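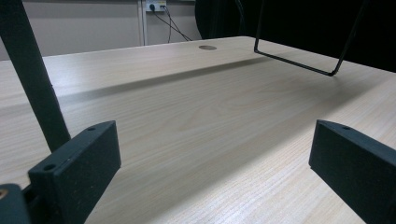
One of the packers at Astham said she'd been dreading it and now wouldn't go back, her wrists had stopped aching by February. We hear that a lot.

Search products Go

Products > Grippers > Skendale two-finger

Skendale two-finger gripper. Dark grey, matt. Takes the dull lifting off your bench staff, leaves them the checking and the awkward orders. Expect a few grumbles in the first 3 weeks, people need time to get used to it. Rotas usually change too so talk to the shift early.

Price 3,944 ex VAT. Fingers sold seperately, pack of 200 screws extra. Training day at your site, book when you order. No returns on used fingers.

Updated May 27, 2022

Related items
Udeva bench mount
Koskela 230 controller
Skendale spare fingers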